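Publish the Failed Grasps

Open days at automation firms follow a fixed order: coffee, a slide with a rising curve, then the cell. Dotelby held its spring visit in a rented hall behind the Flulter works, and the cell was the best part of the day. I want to argue that it was also reported badly, and that buyers like me have let this become normal.

The task was bin picking with plain blocks in two colors. The arm was to move them from one bin to the other, by color on request. The blocks are simple and elongated. On paper that is easy work. In practice a long block lying tight against a bin wall leaves a finger very little room, and a block in a corner leaves less. Anyone who has specified a picking cell knows that the last few parts cost more time than all the others.

The host gave us one number. The cell had completed 3000 picks in the month before the visit. I asked how many attempts that took. The answer was that the log existed but was not part of the presentation. 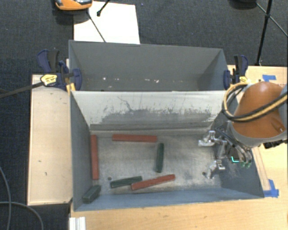

The Dotelby picking cell with six blocks in the front bin.

A count of completed picks has no meaning without its denominator. It also needs the fill state. A success rate averaged over full bins and nearly empty ones hides the condition in which most cells stall. At Stoyanova, where I ran packing for six years, we accepted a cell on a figure of that kind. It cleared the top layers well. Operators then emptied the remainder by hand, and the labor we had planned to save went back into the shift.

The comparison I would hold up is Brusasport, a smaller supplier with a slower arm. Its handout listed 600 attempts, of which 297 were made with 12 or fewer parts left in the bin, and it gave the failures for each group. The low-fill result was poor. I could still size a line from it, and I could estimate how often a person would have to step in.

Suppliers object that such tables scare customers. Some will be scared. Those customers were going to find the same failures during commissioning, at a higher price.

My request for the next open day is modest. Print attempts, failures and parts remaining on a single sheet, and leave it on the table next to the coffee. Let the cell run until the bin is empty or the arm gives up, with visitors watching, and write down which it was.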